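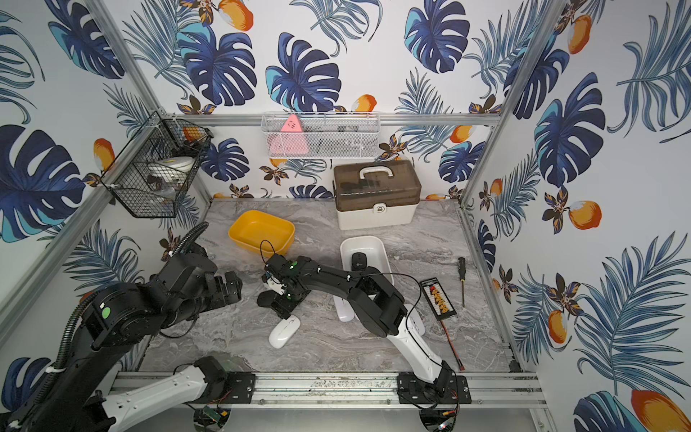 3.2 Collection of demonstrations

All demonstrations were gathered by teleoperation on the two-arm cell of our laboratory in Hidberg. The operator moves a pair of leader arms, and the follower arms in the cell repeat the motion. We recorded joint positions, gripper openings and the camera streams with the Tasex logging tool, which writes one file for each episode. The same tool was used in our earlier work on folding, and we changed only the naming of the files and the order in which the streams are closed.

The task studied in this section is the sorting of computer mice into bins. At the beginning of an episode the objects are on the table, and the operator receives one written instruction, such as "put the white mouse in the yellow bin." The instruction is stored together with the episode. The operator decides alone which arm is more suitable for the reach. We gave no rule for this choice, as we wanted the data to contain the natural preference of a person who sees the whole table. In a first trial we asked the operators to always use the arm nearer to the object. This produced slow motions near the middle of the table, where both arms were possible and the operators hesitated.

Figure 2. The collection cell during a sorting episode. A black mouse is in the white bin, the yellow bin is empty, and the gripper of the right arm is close above a glossy white mouse.

The computer mouse was selected for three reasons. Its upper surface is curved and often smooth, so a grasp from above that is a little off the center can slip. It has a clear long axis, and the gripper must be turned to close across the body. Finally, mice of similar color differ mainly in small details, for example the shape of the wheel slot or a light tint of the shell. An instruction which names only the color is then not sufficient, and the operator must ask for a more exact one before the recording is started. We kept these cases in the set and marked them in the episode file.

Objects which do not belong to the task were left on the table on purpose. In the episode of Figure 2 these are a connector board with its cable and a screwdriver, both on the right side. They are never named in an instruction. In the cell of the Allatel set, which we used for pretraining, the table holds task objects only, and a policy trained on this set alone tended to reach for any small dark thing near the goal. The printed wallpaper on the walls has a similar purpose. Its large leaves and fruits give the cameras a background with many edges and strong colors, and we expected that the policy would learn to depend less on a plain wall.

Each operator worked in blocks of 40 episodes, with a pause of 2 minutes after every block for returning the objects to new positions. The new positions were drawn by a small script and shown on a screen as a rough map of the table. The operators followed the map by hand, therefore the real position differs from the drawn one by a small distance. We did not correct this difference. The angle of each object was left free.

An episode was accepted when the named object was released inside the correct bin and both arms had come back to the rest pose. Episodes with a failed first grasp were accepted as well, if the operator recovered without help. We consider these recoveries valuable, and in Section 5 we report the results with and without them. Episodes were removed when a cable of the arm touched an object and moved it, when the leader arm lost its connection, or when the operator followed the wrong instruction. In the collection of May, 31 episodes were removed by the first check. A second reader looked at the remaining files and removed no more.

The cameras and the arms do not share one clock. We aligned the streams after the recording, using the closing of the gripper as a common event. All streams were then resampled to 30 frames per second. For episodes with more than one closing, the first was used. The alignment was checked by eye on a random part of the set, and we found it good enough for the chunk length used in training.

One limit of this procedure should be mentioned. When the forearm passes above a bin, it hides a part of the bin and sometimes an object beside it from the fixed view. The operator stands near the cell and can move the head, but the policy can not. We labeled the Voicu split, which holds only episodes with such hidden objects, and kept it apart for the evaluation in Section 5.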